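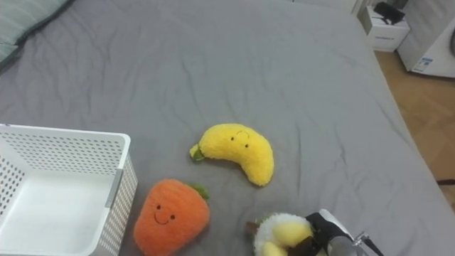
Climo
Sessional lecturer, Introduction to Markets, Adunholm campus

Week 6 notes: reading a broker's price target

Bring these to the tutorial. We'll be working from the Dralham note, the one with the buy rating on the front page.

A price target is an opinion with a dollar sign in front of it. The analyst picks a method, feeds it some guesses and prints the answer as though it had been measured. Dralham's target is 762 cents against a last price of 551 cents. Before you get excited about the gap, go to the back pages and find out what has to happen for the share price to get there.

In this case margins have to widen every year of the forecast. They have not done that in any year shown in the note's own history table. The author puts it down to "operating leverage". Perhaps. I'd want to see a cost breakdown, and there isn't one. 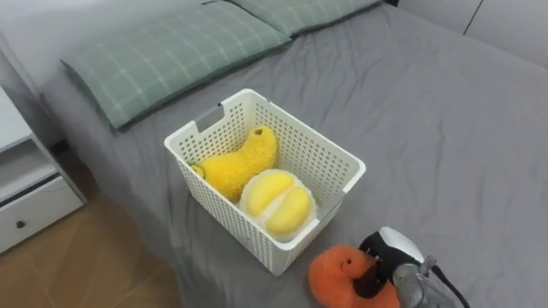
Look at the multiple as well. It's borrowed from a peer group, and the peer group was chosen by the same person who wanted the answer. Tô is in there despite being in a different line of business and trading on a much richer multiple. Take it out, redo the average and see how much of the upside is left.

Then the fine print. Did the broker help with the last capital raising? If so it will be disclosed, usually in grey type near the end. A conflict doesn't make the forecast wrong, but I'd read it more slowly.

For the tutorial:
Rework the target without Tô.
Hold margins flat and rework it again.
Suppose you had put 3,000 dollars in at the last price and paid 40 dollars brokerage each way. Work out the break-even price.

Show your working - a number by itself gets no marks, same as it should for the broker.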